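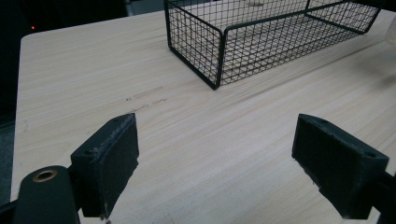 Fig. 1. Wire mesh basket on a wooden table.

Where the Post Goes: Unclaimed Letters in a Shared House
Module project report, Stijn Willems

1. Background

Hesmont is a street of tall brick houses let by the room, mostly to students and to people who were students once and didn't move. Every house has a hallway, and every hallway has a heap of post for people who left years ago. My own house on the corner with Vasport Road had a heap large enough to stop the front door opening fully. The module handbook asked for "a small system in everyday life, observed closely". I could observe this one from the stairs.

My question was simple. If the post is moved out of the hallway and into a container in the kitchen, does more of it get dealt with? "Dealt with" means opened by the person it is addressed to, sent back, or put in the recycling by someone with the nerve.

2. What has been written already

Less than I hoped. The main course text, Thiele's chapter on shared spaces, has a good section on washing-up and a very long one on fridges, but gives post a single footnote. The footnote says that letters for former tenants are "treated as belonging to the building". I found this convincing and have quoted it in two other essays.

3. Method

I began in November by sorting the existing heap, with the agreement of the house (a thumbs-up in the group chat, and one reply asking who I was). There were 200 items. I noted the surname, the type of item and the postmark if it could be read. I did not open anything. My tutor asked me to put that sentence in.

The post was then left in the hallway for the first half of the project and kept in the kitchen for the second. I checked it each evening at 7 pm, apart from one evening when I was at a concert and checked it at midnight, by which time somebody had stood a pizza menu upright in it like a flag.

4. Results

Of the 200 items, 47 were for people living in the house at the time. This was a surprise to them. One was a cheque from a grandmother, since replaced by a second cheque and a cooler tone.

The largest group was catalogues from Casaner, a firm selling garden furniture, all sent to a Mr P. Lund. The house has no garden. One of them offered a teak bench with a guarantee running until 2078, which is longer than the lease, the boiler and very likely me.

In the hallway phase only 2 items were sent back. In the kitchen phase the figure was much better, but I have to be careful here. Most of the returns happened on a single afternoon when my housemate was avoiding her dissertation. Without that afternoon the two phases look almost the same.

5. Discussion

Moving the post did change how people talked about it. In the hallway it was scenery. In the kitchen it became a topic, usually during toast, and people began to make up lives for the names on the envelopes. Mr Lund is now generally agreed to have been a sailor. Whether talking about post counts as dealing with it is a question for a longer report — and a higher word limit.

The weak points are plain enough. It was one house, I live in it, and everyone knew what I was doing. Twice I was handed a letter and asked if I "needed it for the study". A better design would use several houses on Hesmont and an observer who isn't owed money by half the sample.

6. Further work

I would like to follow the returned letters and see how many come back. Three already have.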